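Filed under: Packing and Moving > Bottles and Liquids

Subject: Re: [home-packing] Bottles in cardboard boxes, upright or lying?

Hello all,

Thank you for the answers in September, they were very useful for me. I reply under the original question so that it stays together in the archive.

> I am moving from Ulville to Komelen and I must take the contents of
> one cleaning cupboard with me. It is mostly bottles. The removal firm
> says they will not take liquids unless they are in closed boxes and
> standing up. I have only boxes with the top flaps already cut off.
> Can I use them, or must I buy new ones? And do you put the heavy
> bottles in first or last?

You can use them, with some care. I did the same last year when I moved out of the flat in Cisternas, and I had 3 boxes without flaps. The removal men accepted them after I put a flat piece of cardboard over the top and taped it down on all four sides. They did not accept tape alone.

The important point is the height. The bottle should stand inside the box with its cap lower than the rim, otherwise the lid piece rests on the cap and everything above presses on it. Please measure before you start. My tallest bottle was 141 mm too high for the first box I chose, and I noticed it only when the other bottles were already inside.

I work on a low table and I put a large white sheet over it first. Any drip shows at once on white, and the table top stays clean. I also go slowly with the bottle, a little tilted, so that the bottom edge goes in first and does not catch on the cut cardboard.

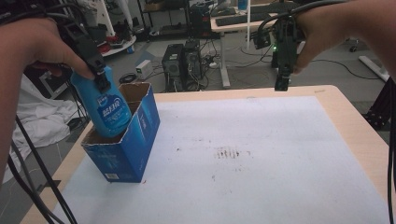

Blue bottle going into the open blue box, with the white sheet under the work.

The cut rim is the weak place. Where the flaps are removed the brown inside of the cardboard is open, and it takes up water very quickly. I put one line of paper tape along the whole rim, folded over. It takes five minutes and the box becomes noticeably stiffer.

About the order, I prefer heavy bottles first, in the corners, and the light ones between them. Crumpled newspaper goes into the gaps, also under the necks. If the label has writing that you or the removal men cannot read, write on the outside of the box what is in it. I write on two sides and also on the lid.

One more question from my side. Watuvska sells cardboard dividers in a pack for 106, and a taller kind for 135. Has someone on the list used the taller kind? I would like to know if they can be cut down with a normal kitchen knife or if they tear. I have a second cupboard to empty before winter and the bottles in it are all different heights.

With kind regards from Komelen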